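Melloren: Gallery
Posted 2019-05-03 by Hazel Kincaid

Melloren is a two-armed kitchen robot that lives partly in my garage and partly in a simulator, and is much better behaved in the second place. The arms in the garage are waiting on parts. The arms on the computer are waiting on me. I started in October with the idea that it would be putting dishes away by spring, and I would like it noted that I didn't say which spring.

The simulated kitchen is considerably nicer than my own. My own has one working drawer and a countertop the color of old chewing gum. I spent a full weekend picking out cabinet wood for a room I can't stand in.

What follows is in the order I did it, captions written afterward with the benefit of hindsight and coffee.

The cabinet job is where most of the spring went. Opening a cabinet sounds like the easy bit until you try to write down what your hand does. You pull, but you also swing, and your wrist turns over without telling you, and you shuffle half a step sideways so the door doesn't hit you in the face. Melloren does not shuffle. The base is fixed for now, so everything has to come out of the shoulder and elbow, and there are door angles where the elbow has opinions.

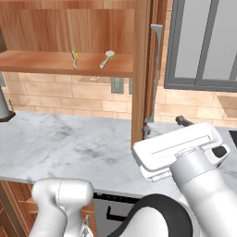 My first controller treated the door as a thing to be dragged in a straight line. Doors on hinges disagree with this. The simulator, being polite, let the two of them fight it out at full force for six seconds and then threw an error I had never seen before. The real motors would not have been so polite, and I only have the one set.

Version two drags along an arc, with the radius guessed from the first bit of movement. It guesses wrong on wide doors and recovers by letting go, backing off and trying again. I have decided to call this a feature. Ristić, the planner that picks where the fingers go next, is named after the street I lived on when I wrote the first half of it. It has not been rewritten since, mostly out of fear.

Overnight run, first attempt: 700 tries at the door, and I slept through all of them. The log file had filled the disk well before breakfast. I now keep two drives in the machine and check neither.

Overnight run, second attempt: 29 clean openings in a row before it wandered off and pushed on the wall. I was unreasonably proud and told a coworker, who asked whether it could do the dishes yet.

Stultness is the folder where failed runs go. It is the best organized folder on the computer. The dates are right, the names make sense, and I have never once opened it to learn anything.

Jekport, the little program that carries commands from the simulator over to the real arms, works fine as long as there are no real arms plugged in. I'm told this is common.

Next up are drawers, which go in a straight line, so my first controller may yet have its day. After that the gripper pads need redoing, and somebody has to sweep the garage.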